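When the kitting cell dropped its part, the line engineer was at the far end of the room, filling in a shift sheet. She heard the cell stop and didn't think much of it.

"It stops all day," she said. "Somebody opens the guard, it stops. A bin runs low, it stops. You learn not to jump."

She has worked at Rinholm for six years, the last two on the cell that picks cables and round circuit boards out of yellow bins and sets them in steel trays for the assembly benches. We talked in the break room, and she asked me to leave her name out. The fault she wanted to talk about happened last July, and the report on it, dated 2018-02-14, had only just been signed off.

The cell had run 998 picks that shift. On the last one, the arm lifted a cable harness, the harness caught on a board already in the tray, and the arm kept going. The board came up with it, swung out past the tray and hit the guard door.

"The door was shut. That's the part I keep coming back to," she said. "Ten minutes before that I had it open and my head was right there."
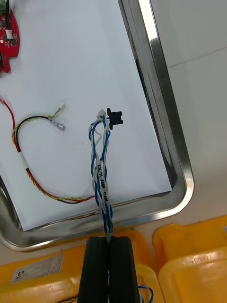 Cables are the hard part of the job, she said. A board keeps its shape and a harness doesn't. The connectors hook on whatever is near them, and two harnesses that went into a bin separately will come out as a pair.

"With your hands you feel it right away. You pull, it pulls back, you stop and shake it loose. The arm is supposed to do the same thing. There's a force limit in the software, and if the pull goes over the limit, it holds still and calls for a person."

The limit had been changed. The cell runs on a control package called Flirkex, and an update in the spring had put a handful of settings back to their factory values. The force limit was one of them. It had been set at 21 percent of the arm's full range. After the update it was at 75.

I asked how that went unnoticed for so long.

"The picks were good. If anything we had fewer stops, and people liked that. I liked it. I put it in my monthly notes as an improvement."

She laughed at that, but not for long.

The board was scrapped. The harness had a pulled terminal and was scrapped too. When they went back through the stock from that period, they pulled 784 harnesses for testing, and the testing took most of the fall. She wouldn't say how many failed. "More than I wanted," she said.

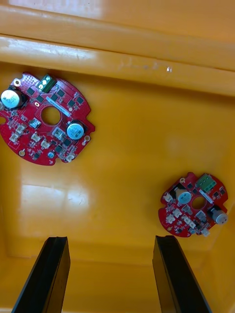

The boards have their own trouble. They are picked by the edge, and there are tall parts on them that stick up or lean over. With the limit set too high, the fingers could press on a capacitor and the cell wouldn't complain. She now checks the legs on those parts under a magnifier at the start of each batch, a job that wasn't on any sheet before.

Rinholm brought in an outside firm, Nwosu, to go over the cell. Their people spent a week on it. They asked for a printed list of every safety setting, to be kept at the cell and read against the screen after each update. They also wanted the guard door moved farther out, and that has been done.

"The list is one page. It takes me five minutes," she said. "I was annoyed that we paid someone to tell us to print a page. Then I read it against the screen the first time and found another one that was wrong."

That one was the arm's speed with the door open. It was low enough not to hurt anyone, she said, but it wasn't the number they had agreed on.

She still works the same cell. A second one is due to start up on the other side of the room, and she has asked to be there when the settings go in.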